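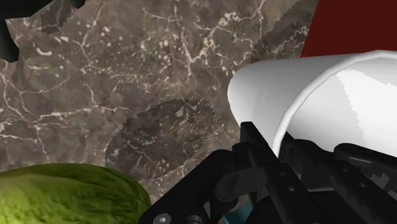 Jan 19, 2020

Voter drive, day two — and I'm still wide awake!

I should be asleep. I have a comparative government quiz at nine and I've read maybe half the chapter, but I want to get this down while my hand still smells like clipboard and Sharpie.

We registered 41 people today. Yesterday it was 11, and I came home kind of low about that, so you can imagine the mood in the van tonight. The student center at Trirncombe let us set up right by the doors where everyone comes in out of the cold, and that made all the difference. Yesterday we were stuck down the hall past the mail room and I think half the people who found us were looking for a package.

Eamon Scanlon ran the table with me until four. He's so much better than I am at the first ten seconds. I start explaining the form before anybody has even said hello, and he just asks where they're from. Then they tell him, and it's some town three counties over, and they're still registered at their parents' house or they never registered at all, and off they go talking. I tried it his way after lunch and it worked on the very first person, a nursing student who turned out to live one floor above me last year. We never met once! She filled out the form standing up, with her gloves on.

The question I got most was the address one. Can I use my dorm, do I have to use home, will it mess up my financial aid. I had the sheet from the county office taped to the table and I still had to look at it every time for the mailing address part, because the residence halls here all share one street number and you have to write the hall name and the room on the second line. I'm going to make a bigger copy before Tuesday with the halls listed out. Also more pens. We started with a full cup and ended with two, and one of those was the purple one.

There was one guy who stood there and argued with me for a good twenty minutes about whether any of it matters. I liked him! He'd read a lot more about the school board race in Flornudthorpe than I had, which was embarrassing, considering I grew up there. The last seat was decided by fewer than 200 votes and I had no idea. He didn't take a form in the end. He said he'd think about it and he took a bookmark.

Professor Naylor stopped by on her way to her car and asked me if I'd thought any more about the Jirnum fellowship. I said yes, which is true, I think about it constantly, I just haven't written one word of the essay. It's due in February. They pay $3,000 for the summer and you work in a real election office, doing the real stuff — testing equipment, training poll workers, answering the phone. I would love answering that phone. She said to send her a draft even if it's ugly. So that's next weekend, no excuses.

Called Mom on the walk back. She wanted to know if I'd eaten (pretzels, half of Eamon's sandwich) and whether I'd registered myself here or left it at home. I had to stop on the sidewalk and laugh because I still haven't switched mine. All day long telling people how easy it is! I've got a blank form in my bag and I'm filling it out right now, before I open the textbook.

Okay. Done, signed, dorm name on the second line. Chapter six, then bed.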